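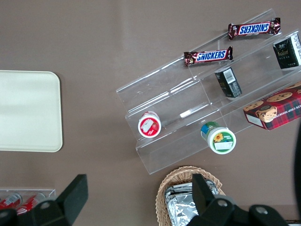

Figure 3. Snickers bars on the top level of a clear tiered stand.

4.2 What people told us about the counter

I went into the interviews thinking I'd hear a lot about price, and I barely did. What people wanted to talk about was height. We'd asked 179 shoppers at the Kimus corner stores to tell us, in their own words, how they came to buy something they hadn't planned on, and the same kind of story kept coming back: they were waiting to pay, they looked down, and there it was at hand level. A clear step-shaped riser like the one in Figure 3, with Snickers on its top tier, hardly registers as furniture at all (one man called his local one "the invisible stairs", which I've been using ever since). You see the wrapper and its colours first, and the plastic a good while later, if you notice it at all.

Mawuli Nyarko did most of the coding for this part and he was much stricter than I would have been. If a shopper said "I always get one", he coded it as habit, even when they'd told us two minutes earlier that they were trying to cut down. I argued with him over a fair few of those. In the end we kept his coding and put my grumbles in the appendix, where you're welcome to go and side with me.

The piece I find most interesting is the bit about embarrassment. Plenty of people lowered their voices when they got to the chocolate, but not for gum, and not for the little Marchal mints either, though those sit on the very same counter. Ludivine Besnard has found something similar in her own work on bakery queues, and she reads it as a worry about being watched by the person behind you. I think that's part of it. Our shoppers also talked about the cashier, though, and at the Cukar Street store, where the same two people have worked the till for years, they talked about the cashier a lot!

We did go back in October and ask the store managers how they decide what goes where. Most said they follow the plan that head office sends out, then move things about once they've seen what gets knocked onto the floor. One manager keeps her slowest sellers closest to the till on purpose and swears by it. I can't tell you whether she's right, as our sales records only cover the stores by week and not by shelf position.

A caution about the numbers before Section 4.3. We'd hoped for 300 interviews and stopped well short, and the evening shoppers are thin on the ground in what we did collect, so please read the time-of-day comparisons with that in mind.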